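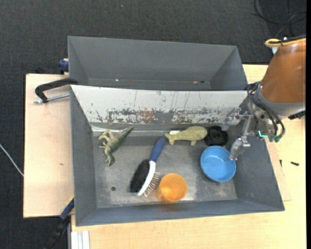 Magdalini Sfakianakis wrote in after my last post to ask whether a cable landing station is worth the drive if you already know how fiber works, and whether they let you near the gear or just park you in front of a slide deck. Yes to the first, and yes, they let you near the gear! I went to the Irura open day on Sun 10 June and I'm still going on about it to anyone who will stand still.

The station sits up the hill behind Clonska, a low building with no windows on the sea side and a parking lot that was full by the time I got there. You sign in, hand over your bag, and get a sticker. Groups are kept small, so I waited in the yard with a cup of tea and read the board about the route. The cable runs 826 kilometers from the beach manhole to Oei and has 2 fiber pairs, which sounded tiny to me until Parvaneh Ahmadpour, our guide, explained how many wavelengths get packed onto each one. I had read about wavelength multiplexing plenty of times. Hearing it next to the real rack, with the fans roaring so loud she had to shout, is a different thing altogether.

First stop was the power room. I expected to be bored here and I was so wrong. The repeaters out on the seabed get their electricity down the same cable that carries the light, so the station has to push a steady current out to sea, and the power feed cabinets have a key system that stops anyone opening the wrong door at the wrong time. Parvaneh walked us through the order of the keys. A boy near the front asked what happens if you lose one and she said there is a form, and it is long.

Then the transmission room, where you stand behind a yellow line. Kianoush Rashti had a spectrum analyzer hooked up to a training setup and let people turn the launch power up and down and watch the noise floor move. I had two turns (sorry to the family behind me). If you have only ever thought of bandwidth as the number on your home bill, this is the ten minutes I'd send you for. You see the band laid out as a row of little peaks with the gaps between them, and he showed how newer gear squeezes the gaps.

The splicing bench was out in the annex. Gholamreza Ghasemi was stripping and cleaving fiber and letting visitors run the fusion splicer. Mine came out with a loss I won't print. His next one was beautiful, and he did it while talking about seagulls.

A few practical things. Parking is free but go early. The walk down to the beach manhole is steep, and all you get at the bottom is a lid, though I loved the lid. Isinmont had a stall with cutaway cable samples, both the thin deep-water kind and the armored shore end, and it's worth picking up one of each just to feel the weight. Lunch is a van. The talk by Banafsheh Abbasi on fault finding has 50 seats and fills up, so put your name down when you sign in. I got the last row and still took four pages of notes, mostly on how they time a reflected pulse to work out where the break is before a ship ever leaves port.

They're planning another open day in October, with the power room tour run twice. I've already asked for the morning one.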